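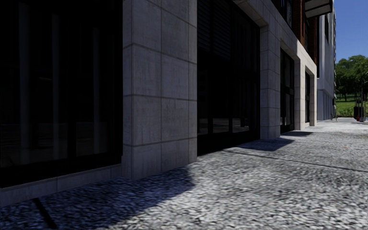 Notes on the Tratcombe Sidewalk Simulation Package

Over the past month I have evaluated the Tratcombe package, a set of simulated city blocks sold to groups that develop sidewalk delivery robots. The evaluation was carried out in my capacity as technical reviewer for the Budville pilot. I am publishing my notes because several readers have asked whether the package is suitable for a small team.

The standard license costs $665 and covers one workstation for a year. It includes 36 blocks, a route editor and a basic vehicle model. The larger license adds weather and pedestrian traffic and is priced on request. I tested the standard license only.

Installation was completed in one afternoon. The written guide is adequate, although the section on graphics drivers refers to menu names that no longer exist. I wrote to the support desk on 8/29/18 and received a useful reply from Leidy Echeverri the next morning, together with a corrected page. That page should be included in the download.

The blocks are of uneven quality. The downtown set is the strongest. Stone facades, brick upper floors and dark storefront glass are drawn with enough care that our detection software treated them much as it treats recorded street footage. Building shadows fall across the pavement with believable edges, a matter of some importance to us. Our earlier software slowed the vehicle at the edge of nearly every strong shadow, and the fault was reproduced in the downtown set on the first attempt. The residential set is plainer, and its driveways all share the same slope.

Surface detail is acceptable at a distance. Close to the vehicle, the speckled paving texture can look smeared, and teams that depend on a downward-facing camera should ask for a trial before purchase. Joints between paving slabs appear as dark lines but have no effect on the wheels. Our partners in Sorkton, where many of the sidewalks are old and lifted by roots, considered this a serious omission.

We ran 1772 short routes. Of these, 500 were repeated with the sun in a lower position. The route editor saved every run without loss, and replay was dependable. Export is less satisfactory: files must be written one block at a time, and the progress bar does not always advance. Braulio Tovar prepared a small script to manage the export, and I will post it when he has finished the notes that go with it.

A comparison with the Brandão kit is natural. Brandão offers better wheel contact and a more complete vehicle model – its curb behavior in particular is very good – but its streets are bare, and the buildings are little more than colored boxes. A team working on suspension or motor control should choose Brandão. A team working on vision will be better served by Tratcombe.

The Budville pilot has renewed its license for one further year. Uneven paving is listed for the July release, and I intend to repeat the wheel tests at that time. Questions about the test routes may be left in the comments.

This site uses cookies to improve your experience. By continuing to browse, you agree to our use of cookies. Accept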